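About Virkari

Virkari is a small language school in Detthorpe. Widad Akl and Vojtěch Procházka opened it with 2 pupils, and today we teach 31 adults in the evenings.
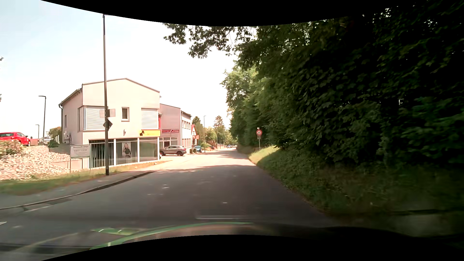
Our groups are never larger than 11 persons. We speak slowly, we correct kindly, and we give homework every week. New courses begin in September.

Contact: ask for Widad at the office | © Virkari | Back to top

Related
Evening course prices
Meet our teachers
Shares: 11 | Comments: 2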